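Valard 翻修台，工作记录
2023年6月23日

接着昨天没写完的。Edwards 那批退役台式机一共79台，单子上写的是“整机良好，仅需清洁”。这句话我不信。仓库里收进来的东西，凡是单子上写“仅需”的，后面多半跟着返工。先拿其中一台做样机，把拆件顺序和料板摆法定下来，再谈整批怎么走。

Vellent 给的流程说明我又读了一遍，里面讲单台拆件加复装约14分钟。没有写怎么计的时，从机箱躺上台面算起，还是从第一个件离开主板算起？也没写包不包括复装以后的开机自检。自检碰上重新训练内存，黑屏等着的那一段算谁的？Ketsara 说先别纠结，当个参考。我把它写在白板角上了，旁边打了个问号，这个问号在我们自己测出来之前不擦。

开工前的准备，照旧：电源线拔掉，按一下开机键放掉余电，机箱侧躺，侧板取下另放。台面接地昨天量过，通的，今天又量了一次，还是通。侧板内侧有没有贴旧标签要看一眼，前几批有人把资产编号贴在里面，清洁时没揭，客户收到后来问，很难看。

顺序我坚持先硬盘，后内存，最后处理器。Chalerm 主张先处理器，理由是插座最娇贵，趁周围件还在，别的东西不容易掉进去。我觉得这个道理站不太住：周围件在，地方反而窄，散热器底下那点旧硅脂更容易蹭到插槽上。不过他拆过的机器比我多，所以两种都试一遍再说，别在纸上争。 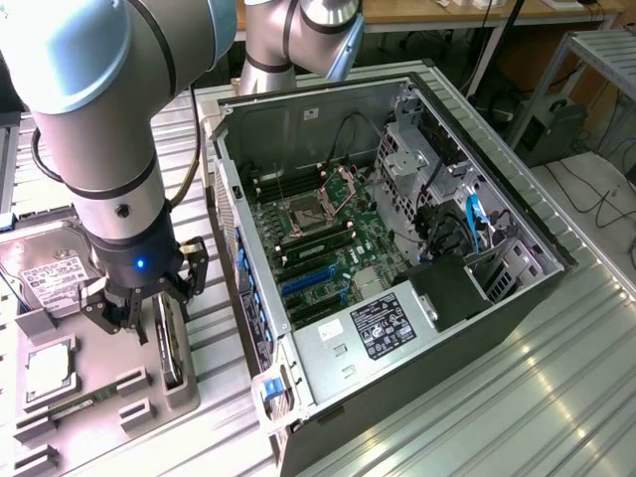 处理器取出来以后，插座的压杆应该扣回去还是敞着？
短时间内马上要装回的，敞着可以，但上方不要过任何零件；要离开工位或者过夜的，盖上保护盖再扣压杆，没有保护盖就找一个同型号的，别拿胶带代替。

这一条是我今天最想落实的。说明书里只有半句“注意保护插座”，等于没说。触点歪一根，肉眼平着看根本看不出，斜着打灯才看得到反光不齐。上一批有块板子，表现是一个内存通道认不到，大家先换内存，再换插槽位置，再怀疑固件，折腾到最后还是回到插座上。花掉的时间没人记账，于是报表上那块板子写的是“内存故障”。我对这类统计一直不太相信，填表的人写的是自己最后碰的那个东西。

顺便把旧硅脂的事写清楚。样机原来的硅脂已经干成粉，边上一圈发脆。异丙醇加无尘布，单向擦，擦到布上不再带灰色为止。Chalerm 用的那种自称免擦拭的清洁喷剂，我看了背面成分，没列全，不建议用在带插座的板子附近。他说用了两年没出过事。没出过事和没查过是两码事，我请他下次留一块用喷剂的板子，放一个月再看触点。他答应了，写在这里免得忘。

料板。Skindness 设计的这块，打印件，宣传里说“所有件各归其位，不会放错”。处理器那个方槽尺寸合适，放进去不晃，拿出来也不用抠，这一点没什么可挑的。内存的卡槽我有意见：槽口窄，条子要对得很正才进得去，稍微歪一点就搁在槽沿上，看着像放好了，碰一下就倒。“不会放错”这几个字，最多只能保证处理器放不进硬盘位。内存条正反、哪条来自哪个插槽，料板一概不管。

所以今天加了个土办法：内存出插槽之前，先在背面贴可移胶点，按主板丝印的编号写。胶点不能压住颗粒标签，也不能靠近金手指。可移胶用久了会不会留印，不知道，先在一条报废的内存上贴着，放到三月那批剩件的盒子里，和别的试验件一起看。

硬盘连托架一起下来，托架不拆。原先流程里要求把盘从托架里取出来单独放，我把这一步划掉了。托架装反、卡不到位、螺柱没进孔，这些毛病都是取出来以后再装回去才有的，盘本身要抹数据，带着托架一样能抹。Ketsara 提醒说客户要盘体序列号的照片，带托架会挡住一点。那就挑角度拍，挡住的部分用软件读出来对照。要是软件读出来的和标签不一致，那更得查，正好多一道核对。

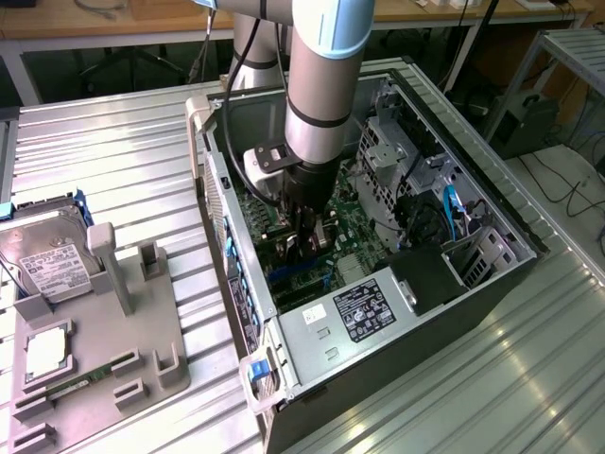 内存和扩展卡插槽里的积灰，用气吹还是用刷子？
先用防静电软刷顺着槽的方向把灰带出来，再用手动气球吹一遍；压缩气罐离得太近会喷出液体，潮气重的日子不要用。

写给后面接手的人：别用牙刷。看见过，所以写。

机箱里那几根数据线，走线照原样。有人喜欢趁翻修把线重新扎一遍，扎得很整齐，拍照好看，然后硬盘架合不上，或者线被夹在侧板边上。原厂的走法虽然不漂亮，至少合得上盖。需要换线时，新线长度跟旧线比过再上，长出来的那一截总会找地方顶住什么东西。

扩展卡的蓝色固定夹，老机器上这种塑料件容易发脆。我试着扳了一下样机的，手感还有弹性，但一台说明不了整批。建议每台都扳一次，感觉发硬就停，记下来，不要硬扳到断。断了的夹子目前没有备件，问过 Vellent，回复是“可提供替代方案”，追问是什么方案，没有下文。按没有备件处理。

说回料板的位置。昨天放得靠台面外沿，今天往里挪了，挨着横档。挪完以后我又有点不放心，因为台面是型材，料板底下有沟，受力点落在沟上还是落在筋上，摸不出来。拿手掌压四角，有一角略微翘。Chalerm 说翘得没有一张卡片厚，可以不管。我塞了一张卡片进去，进去了。再塞一张，也进去了。两张卡片的间隙，放处理器的时候会不会跟着点头？我往那一角放了块橡皮垫，暂时不翘了，下周得让 Skindness 的人看看是打印件收缩还是固定点的问题。他们大概会说是台面不平。台面我也会量，免得到时候各说各的。

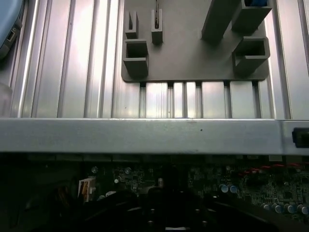
灰色料板，装在铝型材台面上；料位形状不一，右上那格里放着一件蓝色的东西。

料位编号，今天还是没有定下来。Ketsara 想按拆件顺序编，我想按零件类型编。按顺序编的好处是新人跟着走就行，坏处是顺序一改编号全废，而顺序眼下还在吵。按类型编，多出来的件没地方写，比如有的机器会多一块卡。她说多出来的放外面的托盘。托盘就是所有丢件的起点，我反对，但也拿不出更好的。先空着，不在料板上写字，用纸条夹着。

两种拆件顺序的比较：先硬盘的那遍，硬盘架那边的线拔得顺，腾出地方以后内存也好取。先处理器的那遍，开头确实清爽，可是后面每个动作都得从敞着的插座上方绕过去，人会紧张，紧张就慢。Chalerm 看完说，那是因为你不习惯。有可能。一台样机，一个不习惯的人，得不出什么结论，我把两遍的过程都记着，不写哪个胜出。等他自己按我的顺序也做一遍，再看他紧不紧张。
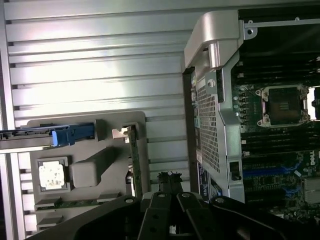
复装检查应该单独成表，不要附在拆件表背面，附在背面就等于没有人看。我拟的次序是先看插座，再看内存两端卡扣，然后硬盘托架到位，最后才是线。今天这台主板印着 DELL，插座空着，上下两侧都是黑色内存槽，这种布局下插座检查必须放在最前面，等内存插满再想斜着打灯，光会被两边的条子挡掉大半。托架上那个蓝色卡扣也要写进表里，写成“推到底，再往回拉一下，不动”，别写“确认到位”。“确认到位”四个字谁都能打勾，拉一下才知道。

自检标准也要改。原来写“能点亮即合格”。点亮只说明它今天点亮了一次。我要加：冷启动一次，放着不动，再冷启动一次，内存容量和单子一致，硬盘健康信息导出存档。Ketsara 算了一下，觉得整批这么做太费时间，问能不能抽检。抽检可以，但抽检的前提是知道毛病怎么分布，我们现在不知道。头一批全检，查出来的数字攒够了再商量抽多少。这一点我没让，她在表上写了“暂行”。

电源。样机的电源没有拆，只看了标签上的规格能不能对上单子。风扇有没有异响，得复装通电以后听。电源内部一律不打开清灰，哪怕里面灰多得往外掉，换整只。Chalerm 问换下来的怎么办，按报废走，别放回备件架。备件架上已经有来历不明的电源了，谁放的没写，我不打算用。

主板电池也要测。单子上完全没提。电池低了会丢时间，丢了时间有的系统会拒绝联网验证，客户打电话来说“机器坏了”，其实只差一颗纽扣电池。测完把电压写在表上，低于标准直接换，不要写“尚可”。

没解决的：
料板翘角，等 Skindness 回话，橡皮垫先别拿掉。
内存卡槽口太窄，Chalerm 想用砂纸修，我不同意在固定件上打磨，粉末会掉在旁边的件上。要修就整块取下来，拿到外面修，吹干净再装回。
固定夹备件，再催 Vellent 一次。
Edwards 的单子，“整机良好”由谁判定的，请对方写明。估计写不明，但得有个来回的记录。
喷剂留样和胶点留样，标签要写上开始的日子，别又只写“试验”。

收工前料板上的件按纸条核过一遍，都对得上。插座找到一个同型号的保护盖，盖了，压杆已扣。侧板没有装回，靠墙立着，内侧朝外，搬的时候小心边。

下周一先不要开新机，把样机按 Chalerm 的顺序再走一遍，他做，我在旁边记时间。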